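Drucken | Artikel per E-Mail senden

Der Krug bleibt auf dem Tisch

Glaskrüge standen lange hinten im Schrank und kamen nur heraus, wenn Besuch da war. Inzwischen gehören sie in vielen Küchen zum täglichen Gebrauch. Wer Leitungswasser trinkt, braucht ein Gefäß, das sich leicht füllen und sicher einschenken lässt. Das Küchenstudio Mirdale hat im Oktober 39 Haushalte gefragt, wo ihr Krug steht. In 30 davon lautete die Antwort: auf dem Tisch, den ganzen Tag. 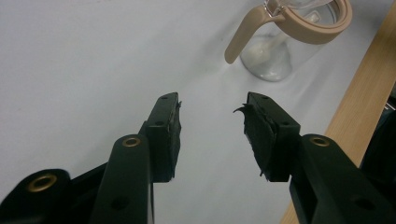
Text: Redaktion Wohnen

Ein Glaskrug mit beigem Griff auf weißer Tischplatte, dazu ein helles Holzbrett: Die Kombination passt zu fast jeder Einrichtung. Weiß lässt das Glas ruhig wirken, Holz nimmt der Fläche die Kälte. Farbige Griffe setzen einen Akzent, helle fallen weniger auf und vertragen sich auch mit gemustertem Geschirr.

Beim Kauf zählt zuerst der Griff. Vier Finger sollten hindurchpassen, auch bei vollem Krug. Die Händlergemeinschaft Sarnix rät, das Gefäß im Laden einmal zu kippen und auf den Schwerpunkt zu achten. Eine weite Öffnung erleichtert das Spülen von Hand. Kalkränder lösen sich mit verdünntem Essig, der 30 Minuten einwirken darf. Danach klar nachspülen und kopfüber auf einem Tuch trocknen lassen.

Das Brett daneben wird feucht abgewischt und hochkant getrocknet. Ins Spülbecken gelegt, verzieht es sich. Ein- bis zweimal im Jahr bekommt es etwas Leinöl. Für den Krug selbst genügt ein fester Platz, an dem man nicht mit dem Ellbogen hängen bleibt, am besten eine Handbreit von der Tischkante entfernt.

Artikel drucken | Per E-Mail weiterempfehlen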